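Shipping changes at my little soap shop

I've put off writing this post since December, but the old shipping page was out of date and I kept answering the same emails.
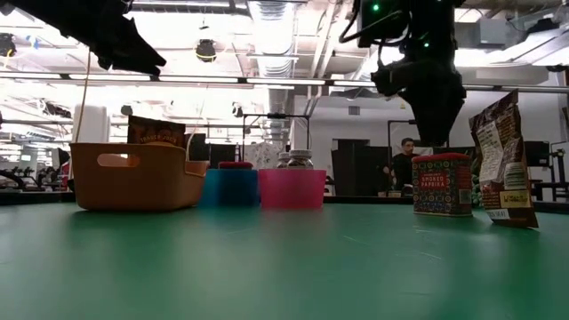
Where I ship now

I ship within the lower 48 states. Alaska and Hawaii are on hold until I find a rate that doesn't cost more than the soap. I don't ship to Canada anymore. I tried it for most of last year and two parcels came back to me with extra charges on them, and one never came back.

The minimum order for shipping is $30. I know some of you only want a bar or two, and for that the best thing is to pick up or to add on to a friend's order. I'm happy to pack two names in one box if you tell me in the order notes. Please don't place two separate orders and ask me to combine them afterward. The checkout charges you shipping twice and I have to refund one by hand.

Pickup

Local pickup is free, with no minimum. It used to be from my porch, and now it's from the front counter at Charbonneau, the yarn store. Barrett Mercado runs the counter most mornings and he has the shelf with the paper bags. Give him the name on the order. If someone else is collecting for you, they need the name too, because the bags aren't marked with anything else.

Bags stay on the shelf for two weeks. After that I bring them home and you'll need to email me to set up another time.

Packing

I switched from Prudatley boxes to plain mailers with a cardboard insert. The boxes looked nicer, but they went up in price twice and the corners crushed anyway. Balms and anything in a tin still go in a box. In hot weather the balm can soften on the way to you. Put it in the fridge for an hour and it will set again, maybe a little grainy. It works the same.

The labels come off the Stirkine printer now, so your address prints the way you typed it. I used to fix missing apartment numbers when I was writing them out. I don't catch those anymore, so check before you pay.

What's in stock

Oatmeal, cedar and plain are all cured and ready. Lavender is still on the rack. The charcoal bar is gone for now and I'm not sure I'll make it again, it leaves a ring in the sink and I got tired of scrubbing mine.

I went through the order book last month and the total since I started is 2,882 bars. More than half of those were oatmeal, so I'm making bigger batches of it and smaller ones of everything else.

Aaliyah Petrenko asked in the comments whether I'd do the Volldale market again this spring. I've applied but haven't heard. If I get a table I'll bring the end pieces, same price as before, cash or card.

Orders placed before noon usually go out the next morning. If you haven't had a tracking email after three days, check your spam folder and then write to me.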